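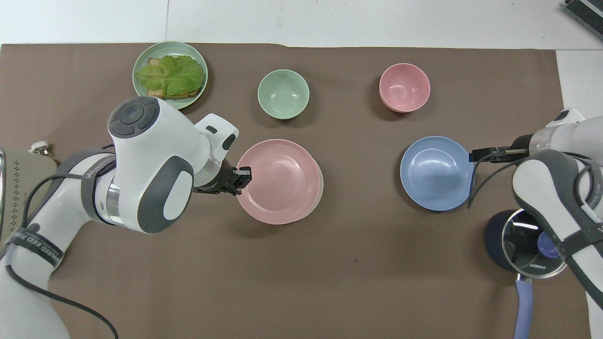 Toast with lettuce on a green plate, with two small bowls to the side.

Breakfast in Shared Housing: Notes on a Written Kitchen Agreement

Jul 26, 2023

Readers of this blog have asked on several occasions for the text of the kitchen agreement in use at the Padalari house. The full document runs to four pages and contains names and room numbers, so it will not be published. The main provisions are set out in this post, together with some remarks on how they have worked since they were adopted last September.

The house has a single kitchen on the ground floor. It is used by the residents of both wings and, on weekends, by their guests. Before the agreement, use of the kitchen was governed by a sheet taped to the refrigerator. The sheet had been amended by hand so many times that the section on dishwashing could be read in two opposite ways, and both readings had supporters.

Hours. The stove may be used from 6:00 in the morning until 10:30 at night. The toaster and kettle may be used at any hour, provided that the door to the hallway is kept closed. A request to extend stove hours during Ramadan was approved in the spring and will be renewed on the same terms.

Storage. Each resident is assigned one refrigerator shelf and one cupboard. Food left on the common shelf is considered available to all. Bread has been the most frequent source of complaint under this section. A loaf placed on the common shelf overnight is, under the agreement, a shared loaf, and the owner has no claim to it in the morning. I have lost two loaves in this manner and accept the outcome.

Dishes. Items must be washed and returned to the rack within 20 minutes after the meal. The original draft said "promptly," and Marleny Cuervo objected to the word on the grounds that it had caused most of the trouble with the earlier sheet. Her wording was adopted. Soaking is permitted for baking pans only.

Contributions. Residents pay into a common fund for oil, salt, dish soap and paper towels. The balance stood at $539 at the end of June, well above what is needed. It has been proposed that up to $100 be spent on a second drying rack. I support the proposal – the present rack leans toward the sink and will not hold anything larger than a saucer on its lower level.

Two matters remain open. The first is the freezer, which was left out of the agreement entirely and is now full. The second is the treatment of guests who stay longer than a weekend and cook for themselves. The house on Murín Street charges such guests a daily amount. I do not favor a charge, but I would support assigning them a regular turn at cleaning the stove.

Written comments may be left in the box by the mail slots until the end of the month.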